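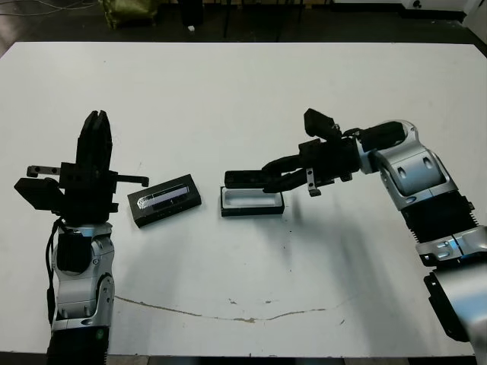

FOR IMMEDIATE RELEASE

Camurstead Repair Saturdays come to Dernby this April

Dernby, December 2024

I've been wanting to write this one for months, so forgive me if I go on a bit. From April, Camurstead Repair Saturdays will be opening a second branch in Dernby, in the old Kandasamy shoe shop on the corner of Mill Row. If you've got a toaster that won't pop, a coat with a broken zip or a radio your gran left you that only hums, bring it along and sit down with one of our menders. It won't cost you anything unless we need to buy a part, and we'll always ask you before we do.

We started in Camurstead with a kettle, two borrowed screwdrivers and a very cold church hall. Since then we've looked at over 2000 broken things (lamps mostly, and more hairdryers than I knew existed!) and a good share of them went home working. People from Dernby have been getting the early bus over to us for ages, standing up the whole way with a vacuum cleaner between their knees, and it seemed daft to keep making them do it.

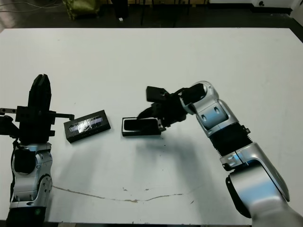
What you can bring

Pretty much anything you can carry in by yourself. Small electricals, clothes, bikes, toys, clocks, wobbly chairs, crockery that needs gluing. We can't take microwaves or anything that runs on gas, and please empty the crumbs out of your toaster first, I'm begging you. If you've still got the instructions, pop them in the bag too. If you've lost a screw, tell us which one, as we've got jars and jars of them and half the fun is finding a match.

You'll be asked to stay while your thing is being looked at. It's a big part of how we do it – you get to see what's inside, hold the torch, and next time you might fancy having a go at home. There's tea and there's cake, and the cake goes quickly.

The Kandasamy shop has been empty for a good while and it's a lovely building, with the old shelves still up along the back wall. We'll have room for 10 repair tables, plus a sewing corner by the window where the light is best. The Jeson Fund has given us enough to cover the rent and the lights for our first year, and I did a small dance in my kitchen when that letter came. 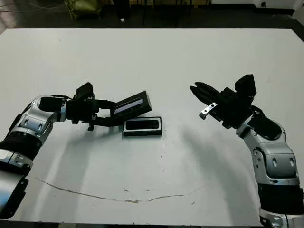 Doors open at ten and we stop booking things in at one, so we've got a fighting chance of finishing by three. You don't have to book, but mornings are busy and I'd come early if yours is a fiddly job. The shop is all on one level, there's a ramp at the Mill Row door, and the number 60 bus stops just over the road.

We'd also love some more hands. You don't need to be an expert! If you can sew on a button, patch a puncture or make a pot of tea for 80 people without losing your temper, we want to hear from you. We're running two training evenings before we open, both free.

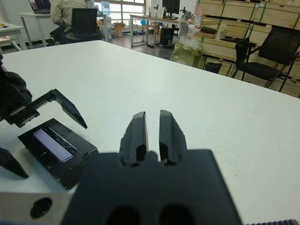
Will the Camurstead sessions carry on once Dernby opens?

They will, on the same Saturdays and in the same hall as now, and you can use whichever branch is easier to get to.

To ask a question, offer some time or come and take pictures on opening day, ring the Camurstead hall in the mornings or leave a note at the Kandasamy shop. I'm happy to chat to local papers and radio and I'll bring the broken lamp.

ENDS

We use cookies to remember your choices and to see which pages people read. Accept all | Manage settings

Related news
Winter coat mending day: what we fixed
Wanted: sewing machines, working or nearly working
How to change a plug safely
Jeson Fund backs our second branch
Camurstead Saturday dates for the new year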